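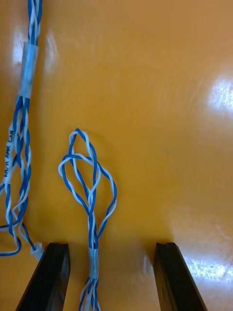
Print this page | E-mail this message to a friend

Subject: Re: Draft handling rules for robot cells, wiring section
List: Gosusgate automation practice list
Date: January 12, 2024

Thanks to everyone who sent comments on the first draft! I've read the lot twice now, and the wiring section is much better for it. Before I put the second draft up I want to answer one message properly, as it raises the point most of you asked about in one way or another.

> We run two cells on small harness work, mostly twisted pair, and I
> like the draft. But section 4 treats a cable as if it were a rigid
> part with a known shape. Ours never lie the same way twice. If the
> rule says "part must be presented in a fixed position", we can't
> meet it, and I doubt anyone else on soft wiring can either. Could
> we have a rule about where the robot may take hold, and leave the
> rest of the cable alone?
>
> Also, please say something about shiny benches.

Yes to both, and I'm delighted somebody put it so plainly. Section 4 was carried over from the Brarnura rules for brackets and housings, and it shows. A bracket has a front and a back. A bundle of twisted pair has a bit that is held together and a bit that does as it pleases, and that is really the only split the rule needs to make.

So the new 4.1 says that every soft part must have at least one named grip zone, written on the job sheet, and that the fingers close only inside it. On a taped bundle the taped band is the obvious choice. Where the pairs open out between bindings, the sheet should mark that stretch as no grip. Pairs that bow out into a loop are lovely and easy for a vision system to find — and that makes them a very tempting target, so the rule has to say no in so many words. Squeezing an open loop can pull the twist out of one pair and leave its neighbour as it was, and you won't find that at the bench. You'll find it at electrical test if you're lucky.

4.2 covers labels. A tag counts as part of the product from the moment it goes on. The robot may push against it lightly but may not hold the cable by it, and any cell that needs to read a tag has to read it before the first grip. Several of you wanted the tag face up as a condition of loading. I've made that a "should". Tags slide under strands all the time and I would sooner have people following a softer rule than ignoring a hard one.

4.3 is ends and ferrules. Keep the fingers clear of any end fitting on the approach, open as well as closed. People forget the open position! With the fingers spread wide, a tip can come down right beside a fitting that isn't the one being worked on, perhaps on the next bundle along. My suggestion is that the check is done with the fingers at full opening, at the lowest height in the program, with every bundle that is allowed on the bench laid out. One member tried this over 21 shifts and says it added next to nothing to set-up.

Now benches. I'm so pleased this came up. A lacquered top is kind to insulation and quick to wipe, and I wouldn't want to ban it. But glare moves as the wrist moves, and a white strand crossing a white patch of reflected light is hard going for any camera. 4.4 therefore asks for a glare check from each position where a picture is used to make a decision. If there is a bright patch where the part could lie, move the light, move the work or put down a matt mat. Kuipers sell a grey one that people here speak well of, though plain matt card did the job in our own trial. We ran 200 picks on the bare top and 200 on card, same cable and same lights, and missed grips dropped from 70 to 21. I know that's one bench and one afternoon. I'd love to see other people's numbers.

Two smaller changes:

- "Finger pads shall be clean" is now "clean and free of burrs, checked by touch at the start of each shift". Bevelled tips in particular pick up nicks along the edge.
- Slow speed near soft parts stays in, but the distance is now measured from the loosest strand, and no longer from the centre of the bundle. Thank you to the three separate people who spotted that.

Still open is what to do with a dropped bundle. The Clidine guide says scrap it. I think a look-over and a continuity test is enough for most work — but I could be talked round, so please argue.

Comments by the end of January if you can, to the list and not to me alone, with the clause number in the subject line. Photos of your own benches are very welcome, messy ones most of all.

Editor, wiring section

Print this page | E-mail this message to a friend
Shares: 70 | Comments: 21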